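How to Clean a Phone Without Buying a Kit
Posted 3/7/20

The Riveck phone care kit has 612 reviews on the store page I looked at, and most of them say some version of "my phone looks new." I've read a lot of them. Very few say what the phone looked like before, or what happened when the same person tried a cloth and a little water first. I bought the kit anyway. It came with a spray, a tiny brush, a folded wipe and a leaflet that was longer than this page.

My advice is to leave it on the shelf. A phone that lives in a pocket needs a soft cloth, a few cotton swabs and 15 minutes, and most of that is waiting.

What you need

A soft cloth with some texture to it
Cotton swabs
A small cup
Plain water
A second cloth for drying

Pick the cloth first

The word "microfiber" on a package doesn't tell you much. Skesteck sells three grades of cloth and I couldn't tell two of them apart with my eyes shut. Go by feel. Drag it over the back of your hand, and if it catches or scratches, keep it for the floor. A fine grid weave picks up grease better than a smooth one, in my experience, though I wouldn't swear to it. Check for a label too. The stiff corner of a sewn-in tag is the one part of a soft cloth I don't trust on a screen, so snip it off or fold it to the inside.
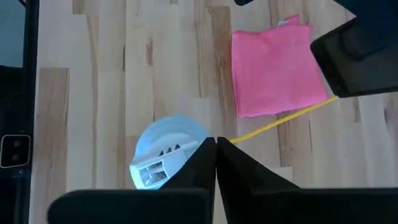 Pink cloth with a fine woven grid. Note the white label at the top edge.

Wash a new cloth once before you use it. Skip fabric softener, which leaves a film, and then you're back to smearing.

Clean the phone

1. Turn it off and unplug it. Take the case off. If you haven't done that in a year, brace yourself.

2. Wipe the screen with the dry cloth, top to bottom. Plenty of guides start with liquid. I don't see why you'd wet grit and then rub it around.

3. Lay the phone face-up on a flat table with the screen dark. Smudges hardly show on a lit screen.

4. Dampen one corner of the cloth and wring it until you can't get another drop out. Go over the glass again. The Folis website says small circles. I tried circles and straight lines and got the same phone both times.

5. Move to the swabs for the edges. Keep your cup right next to the phone so you aren't carrying a loaded swab across the table.
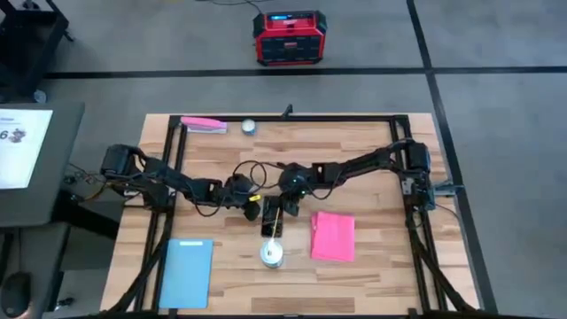

6. Press each swab against the side of the cup before it goes anywhere near the phone. It should feel damp and no more. Run it along the seam where the glass meets the body, then around the buttons. Keep it out of the charging port and the speaker holes. A dry swab is fine around the outside of those, but don't push.

7. Change swabs when the tip turns gray. People try to get a whole phone out of one. You're only moving the dirt by then.

8. Dry everything with the second cloth, 30 seconds or so of light wiping, and leave the phone alone for another 15 minutes before you turn it on. The case goes back last, once it's dry too.

What about the sprays?

The Adomaitis spray claims to "repel fingerprints." I used it on one half of a screen and plain water on the other. By dinner both halves had fingerprints. If your phone's manual names a cleaner that's safe for the glass, follow the manual over me or anyone selling a bottle.

I still use the tiny brush from the Riveck kit. It's good on keyboards.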